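Automation on the teardown line - how did your job change?
Board: Repair and Reuse > Working life
Started July 2024

tallow_k wrote:
Hello all. I work at Saliba, we take apart old office servers and sell the good parts. English is my third language, so please be patient with me.
Since the spring we have 4 robot arms on the memory and processor stations. Before, one person opened the case, pulled the memory, took the processor and cleaned it. Now the arm does the memory and the person does what the arm cannot. I want to hear from people in other shops. Is your work better or worse after such a change? Our manager says nobody will lose a place, and until now this is true. But the work feels different and I do not sleep so well before a shift.

Mimora_bench wrote:
Which boards do you run? We tried it with mixed desktop cases and gave up, too many layouts. And who decides when the arm stops, you or the software?

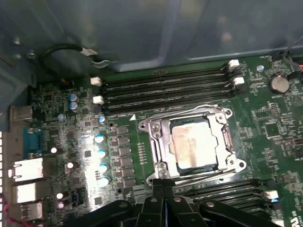 tallow_k wrote:
The software stops it, but I can press pause. We run mostly server and workstation boards in one batch, so the layout stays the same for a whole shift. For me the difficult part is the processor. With the latches open and the memory slots empty, as on this board, there is no more question about memory and I can think only about the socket. The old paste on top is pale and patchy, and the bracket is still closed around the processor. I do this step by hand, with wipes and patience. It was always my favorite part, but now I do it for 8 hours and before it was maybe one hour of my day.

gravelroad wrote:
That is the whole problem in one sentence. They give the machine the easy part and you get the same small hard part all day. My wrists were finished after 16 months of this at Greson. I would ask for rotation now, before it becomes normal.

Maureen Mellor wrote:
I have to disagree with gravelroad a little. I was pulling memory by hand for years and my thumbs still hurt in December. I am happy that a machine has this job. In our shop we learned to set up the arms, and the pay went up one step. It depends very much on who gets the training.

gravelroad wrote:
Fair. But at my place two people got the training and the rest got the wipes.

Mimora_bench wrote:
Do they count your pieces? At our sister site, Neranden, the screen showed 1122 boards for the month, and people started to skip breaks to keep up with it. The number was from the arms, but the people felt it was theirs.

tallow_k wrote:
Yes, we have such a screen - it hangs over the door. I did not think about it before, but I look at it too often. Thank you all. I will ask for rotation and for the setup course, both in the same meeting. Maureen, may I write you a private message about how your pay step was agreed?

Maureen Mellor wrote:
Of course. Write to me in the evening, I am on the early shift this week.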